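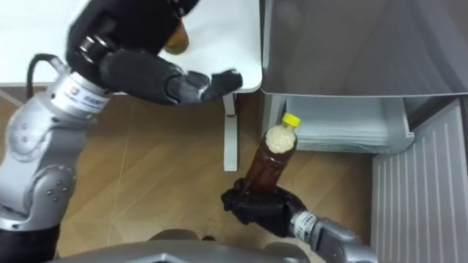
Fridge temp, settle this for us

crumbdrawer
Posts: 1,078
My Bassey came set to 2 out of 8. Two what? The manual says "adjust to preference." My preference is milk that lasts past Thursday.

oldgasket
Posts: 3,211
Higher number is colder on nearly every dial I've owned. Put it on 5, leave a thermometer in a glass of water overnight, read it in the morning. You want 37 F.

Tridis_owner
Mine runs the other way, 1 is coldest. Froze a whole head of lettuce finding out.

oldgasket
Posts: 3,211
Hence the thermometer.

nivent fan
Or quit keeping milk in the door. Warmest spot in the box, and every manufacturer puts the tall shelf there anyway.

crumbdrawer
Posts: 1,078
It doesn't fit anywhere else. I'm not laying a gallon on its side.

Tridis_owner
Door is fine if you go through it in a few days. We do, and we're all still alive.

nivent fan
High bar.

crumbdrawer
Posts: 1,078
Set to 5, glass is in. Will report back after breakfast.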